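Planning a Two-Arm Bench for the Home Workshop

Prices for small robot arms have come down enough that a pair is within reach of a serious hobby shop. The arms are only part of the bill, though. These tips come from fitting out the Wivorura bench, which we use for packing and sorting produce.

Set the total before you shop
Our limit was $1059 for everything except the arms. The bench, rail, brackets, panels, cables and power all came out of that. We kept $800 for the parts we knew about and left the rest alone until the bench was running.

Measure reach with the arm bent
Catalog reach is given with the arm straight. You will rarely work that way. Cut a cardboard strip to the bent length, tape it to the table and swing it around. If both strips can't cover the spot where most of the work happens, move the mounts closer together.

Buy the rail first
Grooved aluminum rail lets you slide a bracket over when you find out it is in the wrong place. Drilled holes don't. Juhász sells it cut to length, and the cutting fee was less than a decent saw blade. Order 8 extra slot nuts.

Cables
Add up the full run along the arm, then add slack at every joint. Clips are cheap. Replacing a cable that got pinched at the elbow is not. Keep one spare of each length in a drawer.

Grippers
Ask what replacement fingertips cost and how long they take to ship. Skistis and Miso both list them separately from the gripper, so check before comparing totals.

Try your worst item before you pay
Hard fruit in an open basket is a fair first test. Thin plastic bags are much tougher – they fold, slide and hide what is inside. 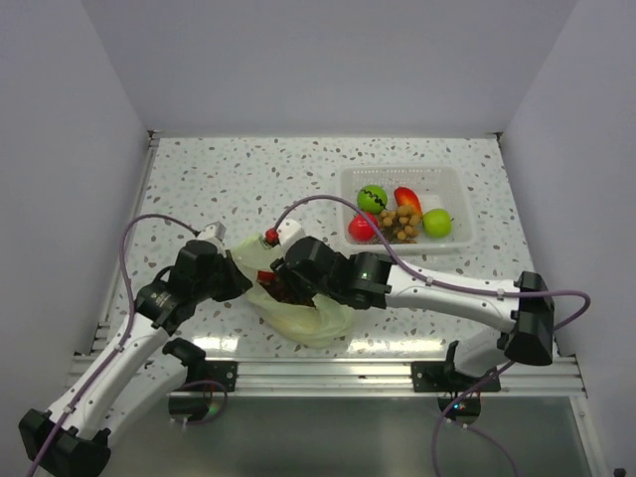 If the seller offers a demo, bring your own bags and your own basket. Ask to see the same job done several times in a row.

Running costs
Plan on two hours a month for tightening screws and wiping down the bench. Panels around the work area save time picking things up off the floor, so price them in from the start.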